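Washing Cotton at Lower Temperature: Student Project Report, Textile Care Module

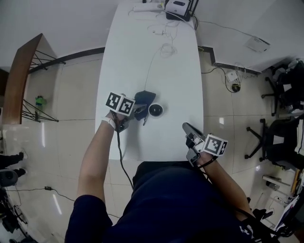

Filali

1. Introduction

In my family we always washed dark clothes at a high temperature, and after one year the black shirts were grey. When I moved to Dravport to study, I shared a washing machine with other students and I saw that each of them had a different habit. For this reason I chose the fading of dark cotton as the subject of my project. I wanted to learn if a cooler wash keeps the colour longer, and if the cloth still becomes clean enough for daily use.

2. Background

Most dark cotton is coloured with dyes that join to the fibre, but a part of the dye stays only on the surface. This loose dye leaves the cloth in the first washes. Later the colour changes mostly for another reason: the cloth rubs against itself in the drum, small fibres break and stand up, and the surface looks paler. Hot water makes both effects stronger. The course book explains this well, but it says little about old clothes, which many students buy second-hand.

3. Materials and method

I bought plain black cotton from the market in Niltesstead. It was left over from an order made in 2022 and had never been washed. I cut it into pieces and sewed the edges so that they did not open in the machine. The pieces were put in 2 groups. One group was washed at 30 degrees and the other at 60 degrees, each 19 times, with the same liquid detergent and the same spin speed. I dried all pieces indoors, away from the window, as sunlight also takes colour from cloth.

After every wash I compared each piece with an unwashed one under the same lamp, using the grey scale from our laboratory. In each load I put old towels, so that the total dry weight was 500 grams.

4. Results

In the first washes the difference between the groups was small. Both lost some dye and the hot group lost a little more. Towards the end of the test the difference was easy to see without the grey scale. The hot group had pale lines along the sewn edges and felt rougher in the hand. The cool group was still black, but slightly dull.

A spot of cooking oil, which I added to one piece in each group, came out better in the hot wash. In the cool wash a faint mark stayed until I treated it with soap by hand.

5. Discussion

My test has some limits. I used one kind of cloth and one detergent, and the water in Dravport is hard, so the results may be different in Prondholm or another town with soft water. I also judged the colour by eye, and on Friday evenings I was often tired. A colour meter would give a more exact answer.

For ordinary dark clothes without oil stains I would now choose the cooler programme and turn the clothes inside out. I did not test bed linen or kitchen cloths.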